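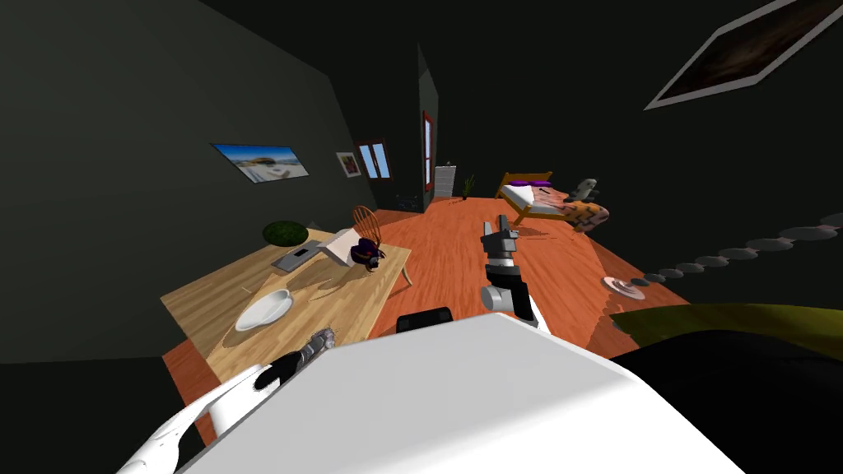
Beltby is a table of flu shot appointments from the Muriithi clinics, one row per booking, with the names taken out and the spelling mistakes left in. It covers one February, when the clinics were giving shots in every space that had a door. The "room" column is therefore a mess. Front desks typed whatever they felt like, so a plain space with dark walls, an orange plank floor and a pale wooden table, could go in as "exam 2", "brown room" or "the other one". We kept all of these. Cleaning them up is left to people with more patience.

What you get

bookings.csv - 164 rows, one per appointment.
sites.csv - the 4 clinics, with opening hours as posted on the door, which the bookings treat as a suggestion.
codes.txt - what the status letters mean. "N" is no-show. "M" is moved. "Q" was used by a single desk and we have stopped asking.

Columns worth a warning

age_band: children under five were booked under a parent's line at Flotden, so a few parents look very young.
dose_time: typed by hand after the shot. Some people were vaccinated before they arrived.
wait_min: blank means not recorded. Zero also means not recorded, except at Dultoda, where they were just quick.

The first release had 183 rows. The missing ones were test bookings, mostly for a patient called Test Testerson, who had a remarkable number of flu shots and never once complained of a sore arm.

What it's good for

Practicing with dates, trying out no-show models, teaching a class why free text fields are a bad idea. Please don't use it to say anything about how well the vaccine works. There are no outcomes in here, only calendars.

Known problems

28 rows have a status but no site. Daylight saving is not handled, in the files or by us.

Corrections go to Toàn Từ, who maintains the files and reads every message, though not always the same month. Last updated May 19, 2026.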